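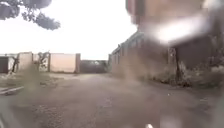 The yard at Nadley, looking toward the gate, as the fixed camera gets it.

Minutes of the March meeting, Grerine Growers' and Makers' Group

We met in the hall on Monday and got going just after 7, with 28 of us through the door, which is a lovely turnout for a wet month. Minutes by me again (my handwriting, my fault).

Last meeting's minutes
Taken as read. One correction: the shed key lives on the left hook.

Visit to Nadley
Most of the night went on this, so I'll try to get it all down. Six of us drove over to see the yard robot that Ponora has been trialling there, and I had a ball! The demonstration was meant to be 20 minutes and we stayed till they were packing up.

The idea is that it does the rounds of the yard on its own, down to the gate and back past the long building, and the operator watches on a screen in the office. We all had a turn at looking over her shoulder. I put the picture from the screen up on the projector and there was plenty of chat about it. The view was pretty smeary, with a big bright smudge over the top of the building, but you could still pick out the wall, the gate and the weeds along the bottom of the bricks or concrete or whatever it is. Someone spotted the plank on the left and asked if the robot would go around it. The operator told us it's set to stop and call for help if it isn't sure, and I liked that answer.

Questions from the floor:
Could it manage our slope? They want to see the slope first.
Is it noisy? Quieter than my mower, according to those of us who went.
Who cleans the lens? Whoever is on shift, with a soft cloth, before each round. We'd have to put that on a roster.
What does it cost? Hire for the season was quoted at $1,308, delivery extra. A bit of muttering at that one.

Agreed to ask Ponora to bring it to our open day and let it do a lap of the bottom paddock. I'll write the email. Parking will have to shift to the Peixoto side so there's a clear run.

Other business
The urn is still leaking. Moved and carried that we buy a new one.
Seed swap stays where it is, beside the kitchen.

Closed at 8:50 pm. Bring a plate next time, please, we ran out of slices.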